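Shoreline Change and Marsh Loss at Pollwood: Final Report, Spring Term

Group members: Jana Eichhorn, Eliseo Quintero, Yetunde Jibrin

1. Background

Pollwood is a low salt marsh on the inland side of a barrier spit. The town built a road along its upper edge decades ago, so the marsh has no room to move uphill as the water rises. Our project asked how much of the seaward edge has been lost and whether the marsh surface is gaining mud fast enough to keep up.

We used old survey maps, aerial photos held by the county library, and our own field measurements from April.

2. Field work

We set 17 stakes along the marsh edge and measured the distance from each stake to the break in slope. At 11 of them we also took short sediment cores. The cores were sliced, dried overnight and weighed the next morning. 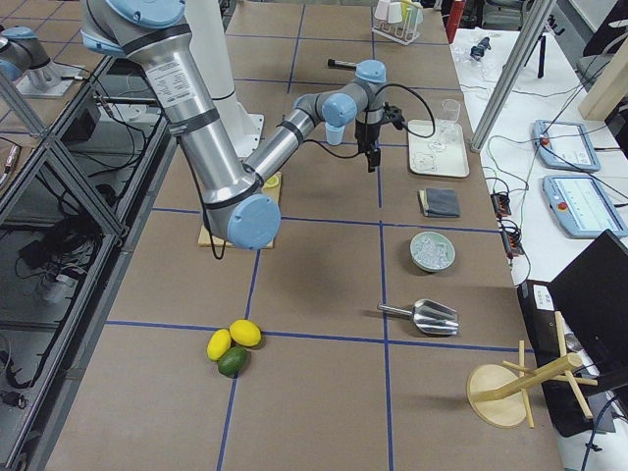 Lovisa Lunde asked at our midterm talk whether a single month of stakes could say anything about a trend. It can't. The stakes give us a starting line, and the trend in this report comes from the maps and photos only.

Two stakes near the creek mouth were gone on our second visit. We left both out of the edge table but kept the cores taken beside them.

3. Mapping the edge

Eliseo traced the edge on each photo by hand. The hardest part was deciding where the marsh ends when the grass is patchy. We used the outer limit of continuous grass and ignored loose clumps.

Between the first and last photo the marsh lost 3,748 square meters along the stretch we traced. Most of this is at the south end, where boat traffic passes close to the bank.
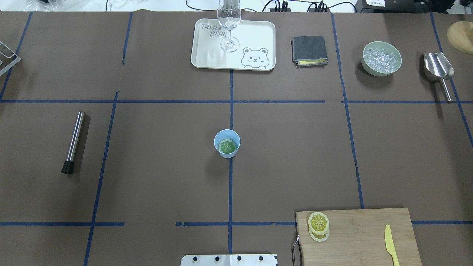 According to Ludger Reinholz, the south end was also dredged at some point, and a deeper channel would let bigger waves reach the bank. We looked for dredging records and did not find any – the town files for those years are incomplete. We list it as a possible cause.

4. Surface height

The cores were harder to read than we expected. In the upper marsh the top layer was dense with roots and hard to slice evenly. Closer to the creek it was soft gray mud, and some of it squeezed out of the tube during sampling.

Organic content was highest near the road and dropped toward the water. This fits what we read about marshes that build themselves mainly from roots in the upper part and from mud in the lower part. 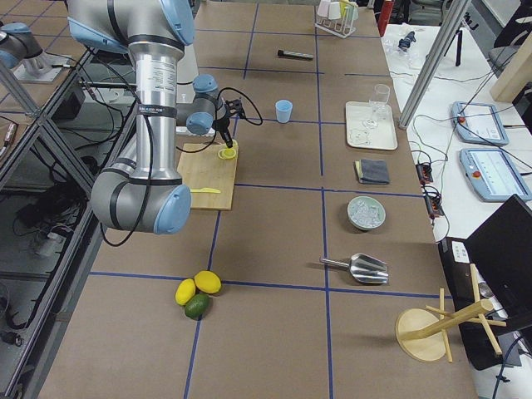
Yetunde disagreed with the rest of us about the upper marsh. In her view the high organic values could mean slow decay and not strong growth, and we have no way to separate the two with the data we took. We agreed to report the values without a growth estimate.

5. Sources of error

The oldest map has no stated accuracy. Photo tide levels differ, and high water hides part of the edge. Our core tube was 92 centimeters long but we never got it fully down, so nothing here describes the deeper layers.

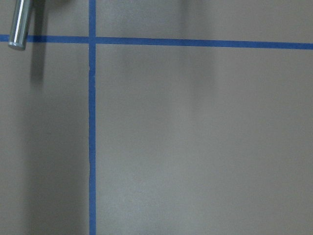 Figure 4. Tape lines on the work surface.

6. What we would do next

The stakes should be measured again next spring by whoever takes the course. Jana has left the coordinates and the field notebook with the department. A tide gauge in the creek would help, and so would one set of cores from the far side of the road, where the ground is still low enough to flood in a storm.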